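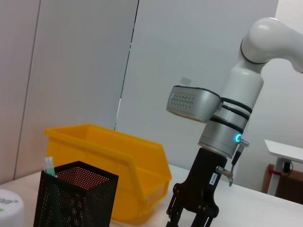
4 min read

August, 7:40 in the morning, bench 2

Good couple of days on the marker task, so I want to get it all down before I forget which settings went with which batch. Musa has the rig this afternoon and will need most of this anyway.

The task, for anyone joining late: take a marker out of the black mesh pen holder and put it in the yellow bin. That's it. It sounds like nothing, and it has taught me more about our teleop setup than the whole month of block stacking did.

We now have 109 demos on disk. 70 of them were done by remote control with the handheld controller, the rest by hand guiding, with the arm in free drive and me pushing it around by the wrist. I kept the two in separate folders (marker_remote and marker_hand). Please don't merge them yet! I want to train on each alone first.

Hand guiding first. I love it for the approach. You can feel where the arm wants to go, and the path down to the table comes out smooth without any fuss. Where it falls apart is the last little bit, getting the fingers around the marker. My hand is on the wrist, I'm leaning in, and every tiny correction I make turns into a wobble that gets recorded along with the good stuff. Also my sleeve got into a lot of the overhead video. Short sleeves from now on.

Remote control is the other way around. The approach is jerky when you start out (mine looked like somebody parking a truck), but the grasp is so much cleaner once you drop the speed scale. I ended up at 0.4 for travel and 0.15 for the grasp, switching with the left trigger. Musa wrote the trigger switch in one evening and it is the best thing that has happened to this rig all summer. Before that I was stopping to change the number in the Kulora window and every demo had a dead pause in the middle of it.

About those pauses. I went through the Monano replay viewer and found that the policy from batch one had learned them. It would come down over the pen holder, stop, hang there for a good long while, then carry on as if it had remembered something. Funny to watch, and completely our fault. I cut batch one out of the training set. With the trigger switch the pauses are gone from the demos, and in the first run after retraining they were gone from the policy too. I yelled loud enough that people came over from next door.

Things that matter more than I expected:

Where the pen holder sits relative to the bin. With the holder close in front, the gripper has to lift before it moves across, or the fingers catch the bin's rim. In the early demos I lifted sometimes and slid over sideways other times, depending on mood. The policy averaged the two and clipped the rim. New rule: straight up until the marker is clear, then across, then down. Every demo, no creativity.

Bin angle. I turn the bin a little between demos. I don't straighten it up to match the table edge, and neither should you. We want the spread.

Mesh. The depth camera still hates the pen holder. The little holes give a speckled mess in the point cloud, and the back walls come and go. Color images are fine, so I've turned depth off for this task. Worth trying a piece of tape around the outside of the holder at some point to see what changes.

Cable. Before each session, run the wrist through its full turn once by hand and watch the black cable at the gripper. If it pulls tight, back off and reroute. I stopped a session at demo 51 for exactly this and was glad I did.

Gripper force stays at the low setting. The markers don't need more, and at the higher one the caps pop off.

Numbers for the policy so far: trained on the remote folder only, minus batch one, it gets the marker out of the holder most of the time when the holder is on the left half of the table. On the right half it's poor, and I can see why, as I hardly put it there. That's the next batch.

For Musa this afternoon:
- remote only, trigger switch on, depth off
- holder on the right half, move it between every demo
- one marker in the holder at a time
- throw out any demo where you had to regrasp, we'll record those separately as recoveries
- the Forsberg mount for the overhead camera creeps down over a long session, so retighten at lunch

Still open: do we mix in the hand-guided approaches at all? My hunch is that smooth hand-guided travel plus a remote grasp would be lovely, but stitching two demos together means matching the arm pose at the join, and I haven't worked out how close is close enough. The Drestutcombe people did something like it with drawer opening. I'll write to them.

Current folder is marker_remote_v3, last file 534. The numbering carries on from block stacking, so don't read anything into it. Rig is free from noon.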